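3. Layout of small parts on the bench

3.1 Setting

The study was carried out at Wevton, a repair and light assembly shop that handles small gear units and simple control boxes for two outside customers, Cavalcanti and Sostilel. Work of this kind comes in short runs. A run may be 60 units of one gear unit followed by a handful of another, and the bench has to be cleared and laid out again between them. Most of the time lost in the shop is lost in this step, and in the minutes after it, when a part that was put down in one place is looked for in another.

Earlier work on bench layout has mostly dealt with long runs, where the same bin stays in the same spot for weeks and the worker learns the reach. The advice from that work is sound for its own setting: fixed bins, labels on the front edge, heavy parts low. It is less useful when the set of parts changes several times in a shift. Fixed bins fill up with leftovers from the last job, and labels fall behind the contents. At Wevton the bins had been given up before our study began, and parts were put out loose on the bare tabletop.

We looked at what happens when loose parts are given two simple kinds of support: a soft mat that marks out the working area, and a shallow bowl for the parts that roll, nest or pick up dirt. Both are cheap and can be moved with one hand.

3.2 The mat

The mat is textured, with a fine raised pattern, and covers only part of the table. We tried it first in the middle and then shifted it toward the right, so that the left side of the table stayed free for paperwork and finished units. The pattern does two jobs. It keeps flat parts from sliding when the table is bumped, and it leaves a small gap under the edge of a nut or washer so that it can be picked up without being dragged to the table edge first. On the bare top, small hex nuts were often pushed several inches before they were lifted.

The color of the mat matters more than we had expected. The table is white and shows dark parts well, but it also shows glare from the overhead lights in the afternoon, and bright washers were hard to find on it after three o'clock. A muted blue-gray gave enough contrast for black and for bright metal parts. A dark green mat tested in February was dropped after one week, as black parts could not be told from their own shadows.

3.3 Nuts in a row, gears in a bowl

Parts on the mat were set out by a plain rule. Anything that sits flat and stays put goes directly on the mat, in a row along the far edge, with the larger sizes on the left. Anything with teeth, or anything that has been oiled, goes in the bowl. Figure 3 shows the arrangement during a gear job.
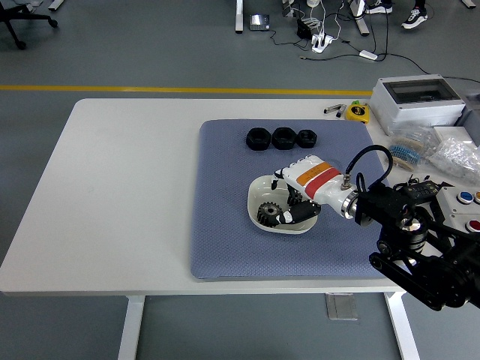
Figure 3. Working area during a gear job: three black hex nuts in a row near the top edge of the mat, dark metal gears in the shallow white bowl below them.

The row was adopted for the sake of checking. A worker can see at a glance whether a nut is missing, and can see a size difference between neighbors that would be missed in a pile. This second point came up often. Two of the nut sizes used on the Cavalcanti units differ so little that they were regularly mixed when kept together in a cup, and the mistake was found only when the thread would not take. Set side by side with their holes facing up, the sizes could be told apart before anything was picked up.

The bowl has low sides. A deeper one was tried and held more, but the fingers had to come in from straight above, and gears at the bottom were hidden by those on top. With the shallow bowl a gear can be pinched by its rim from the side. The oval shape also helped. Gears tended to settle toward the two ends, which kept them from stacking, and the long side could be turned to face whichever direction the reach came from. We asked that no more gears go into the bowl at once than would lie flat on its bottom.

3.4 Everything else on the table

Parts and tools not needed for the step in hand were moved off the mat but kept on the table. Resistors stayed on their paper strips and bagged hardware stayed in its bag until the job called for it. The tape measure and markers were kept at the back edge, where they could be reached but did not get swept up with the parts. Larger items, such as enclosures waiting for their boards, went to the far right corner.

This was the part of the rule most often broken. In the first set of jobs, the area beside the mat filled with bags from earlier work, and by the end of a shift the bags had crept onto the mat itself. Idris Bevan, who kept the bench log, suggested clearing the right side at each change of job and leaving the back edge alone. The change was made for the second set and kept to the end.

3.5 Results

We logged 100 layouts in all, split evenly between the bare tabletop and the mat with bowl. Dropped parts fell in the mat and bowl condition, mainly through fewer gears rolling off the front of the table. Mixed nut sizes were recorded in both conditions but were caught earlier with the row. Time to lay out a job was slightly longer with the mat, as the worker had to sort parts before setting them down, and this was recovered during assembly on all but the shortest jobs.

The Sostilel control boxes showed little benefit. Their parts are light and mostly flat, and the bowl was left empty for much of the work. For these jobs a second, smaller mat may be a better choice, and we return to this in Section 4 together with the Wurkow tray, which was delivered too late to be included in the log.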